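News > Research > Press releases

Grorkov team shares a new way to teach robot hands to handle floppy parcels

For release in June

Hi, I'm Marleny Cáceres, and I run the manipulation group at Grorkov. I get to write this one myself because our press person is on leave, so please forgive the tone (and the exclamation marks)!

We have a result we're really pleased with. Our method, which we call Felletti, lets a robot with fingered hands pick up soft mailers at a packing station with far fewer demonstrations than we used to need. Boxes have been fine for years. A plastic mailer is another animal, because it folds and slides and shows you a different shape every time you touch it, and a policy trained on yesterday's wrinkles gets lost in today's.

What Kiran Tripathi came up with was to stop asking the network where the parcel is and start asking it where the parcel will be once the fingers close. So Felletti predicts the crumple first and picks finger targets second. Kiran sketched it on the back of a lunch receipt, and I still have the receipt.

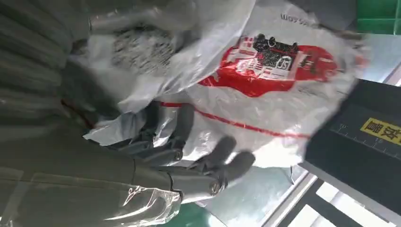

The other half of the work is the close-up view. A head camera is great for getting a hand to the right part of the table, but in the last few inches the hand blocks a lot of what you'd like to see. Volkan Yaman spent most of the spring on a handoff between the two views, so the wrist takes over gradually and there's no jump in the motion. It sounds like a small thing. It was the part that kept us here until 10 at night, and it's the part other labs keep emailing us about.

We trained on 17 demonstrations per parcel type, across 7 types, all recorded at a station with a crate, a scanning platform and a conveyor. Then we tested on 4 types the system had never met. Felletti beat our earlier method, Vindier, on every one of them, and the gap was widest on the thin mailers. Stiff padded envelopes came out nearly even, and we say so in the paper.

One thing I'd love reporters to get right: this is a research result and you can't buy it. It's slower than a person, and glossy plastic under overhead lights still throws off the depth estimate more than we'd like. Cremilda Barros is working on that now, and she has opinions about light fixtures that I'll let her share herself.

Both hands run from the same policy, by the way. We tried a version with one network per hand and they'd get in each other's way, so we dropped it early. Güven Canpolat wrote the shared version over a long weekend and it has barely changed since.

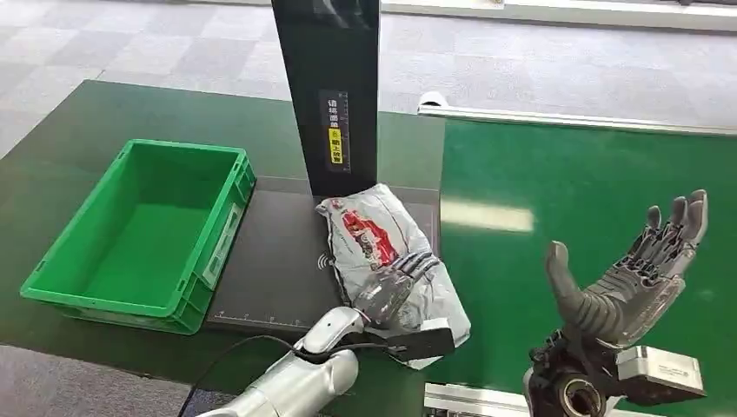 What comes next

We're going to try stacks, where one mailer lies half under another. Our partners at Yüksel have offered us time at a second station, and we'll use it to find out how much of this survives a move to a different table. I'm expecting a few humbling weeks!

The paper and the training code will go up on the Grorkov research page together. If you'd like to talk to Kiran or Volkan, write to the press desk and ask for the Felletti group. Mornings are best.

Recent releases

Vindier: two-handed sorting from short demonstrations
Grorkov and Yüksel extend joint work on parcel handling
Cremilda Barros joins the manipulation group
Summer internships in robot learning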